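Print | E-mail

The Long Way Around to a Small Kitchen

Graham Treloar lived for most of his working life in a house with a pantry you could walk into, and he'd like you to know that he never once found the paprika in it. "I owned four jars, I'm fairly sure," he told me, pouring coffee before I'd got my coat off. "I just kept buying it. I thought that's what people with pantries did."

He moved to Pratdale in July, into an upstairs apartment on Warrier Street, and he's been cooking better ever since - or so he says, and after two helpings of his bean stew I'm inclined to believe him. The kitchen is small enough that he can reach the stove and the sink without moving his feet, and he talks about it the way some men talk about a boat. 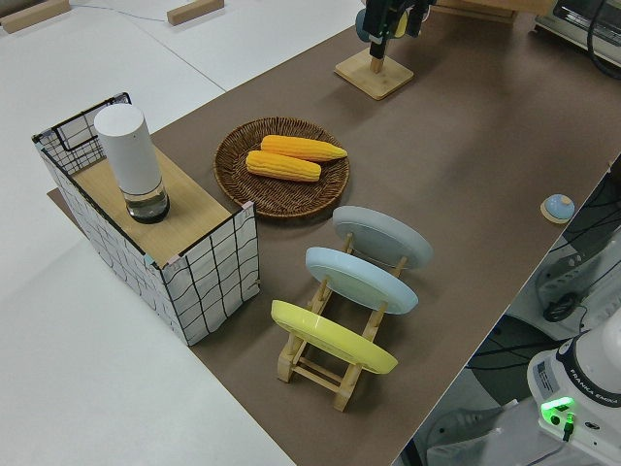

The hardest part, he said, was the sorting. His late mother's dishes alone filled the back of a station wagon, and there were recipe cards besides, 694 of them, which his sister counted one wet afternoon while he was supposed to be wrapping glasses. "She read them out loud, too, so we didn't get much wrapping done. There's one for a ham loaf that we both remembered, and not kindly." He kept the cards, every one, and gave away the dishes, apart from a blue gravy boat that has a chip in the lip and pours better for it.

I asked whether he missed having the room. He took his time over that, and got up to stir the pot before he answered. "I miss having people in the room," he said. "The big table, you know, with the kids' elbows all over it. But they'd grown up and gone well before I sold the table. It was only me and the mail sitting there."

These days he eats at the window, and on the first warm evenings he carried his plate down to the steps, where his downstairs neighbor got into the habit of joining him with a bowl of peaches. Between them they've worked through a good part of the card box, skipping the ham loaf.

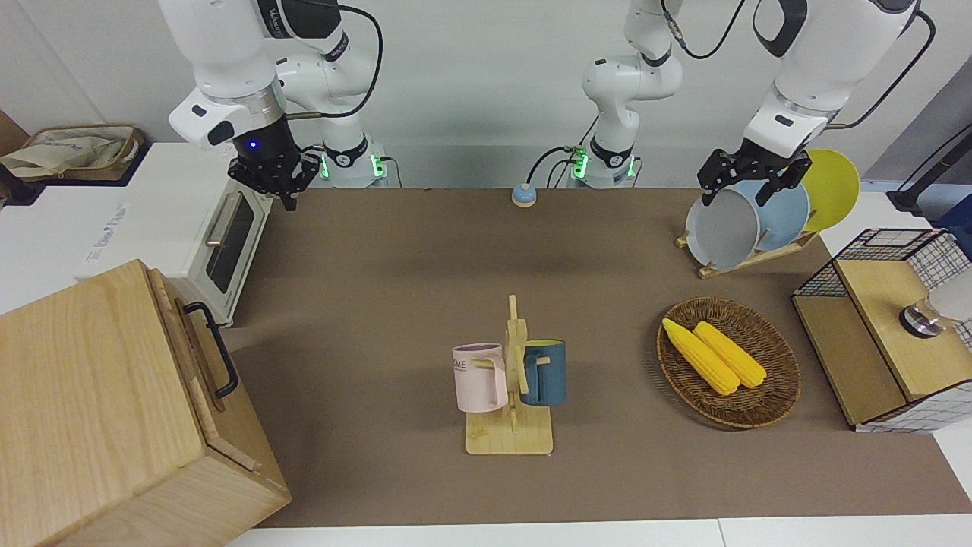

What He'd Tell Someone Starting Out

"Cook in it for a month before you buy a single thing," Graham said. He'd had a whole list ready when he moved in, and he's glad he lost it. Then he walked me to the door, came back for the leftover stew, and made me promise to return the jar.

Print | E-mail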